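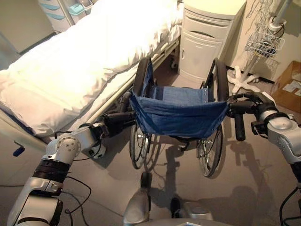 Page last updated: 4/19/24
Print | E-mail

Does anyone know if Ciltska still sells the fish sandwich? I miss it dearly.
– Elel fan

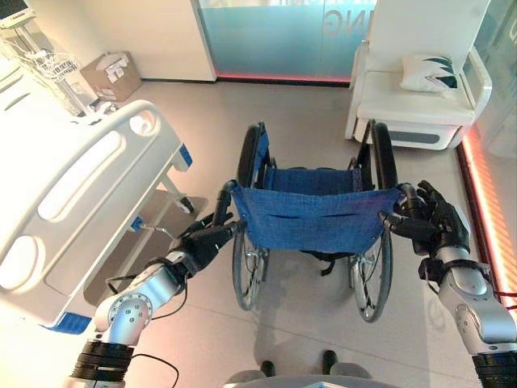

My local Ciltska dropped it, but the Santoso branch had it last month – $3 extra with cheese. There's a ramp, so a folding wheelchair with push handles gets in easily.
– skinent352

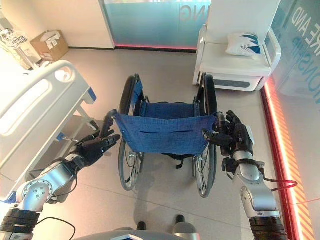 Hand on the right push handle

Try the app, friend! Mine said
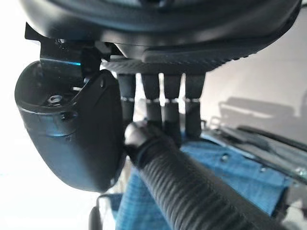
"limited stores only," bless them.
– pickles1000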